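Gripper stops closing partway through a run, no fault shown

plasdale_idun
Posted in Troubleshooting, March

Tabletop cell with toy kitchen items. The gripper closes fine for the first part of a session, then stops responding to close commands. The arm keeps moving as if it had the object. No error on the screen. Last run it quit at cycle 186. A power cycle brings it back. Table layout:
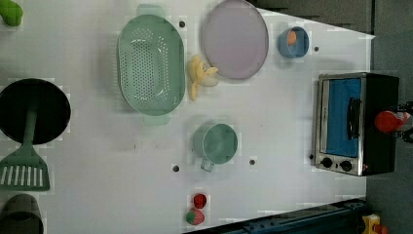
Toaster oven side of the table, gripper at far right.

I swapped the gripper and got the same thing. Firmware?

nmosquera
If it survived a gripper swap I'd look at the cable. We had one at Turcotte that failed after 3,920 cycles, and only with the wrist turned toward the base. Does it always quit in the same pose?

plasdale_idun
Usually when reaching for the oven door. I didn't write down the others.

Levente I.
I don't agree that it's the cable. A bad cable would come back when the arm moves away. Needing a power cycle sounds like the driver latching off. Check the supply voltage at the gripper.

nmosquera
Some drivers latch after one dropout, so it can be both. Can you post the cable run?

plasdale_idun
From overhead: 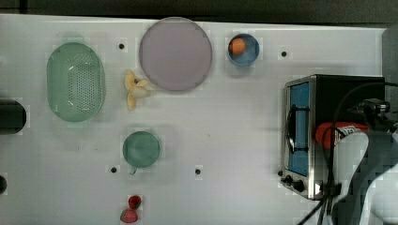 Re: cable run

nmosquera
I don't like the cables going over the oven. Reroute them before you touch firmware. Also, why does the arm keep going with no grip confirmation? That's a safety problem whatever the cause.

Levente I.
Agreed on the last part. Make it stop on a missed close.

plasdale_idun
Stop added. Wiggled the connector with power on and lost the gripper 2 times. New cable ordered. I'll run 1,000 cycles on it and post the log.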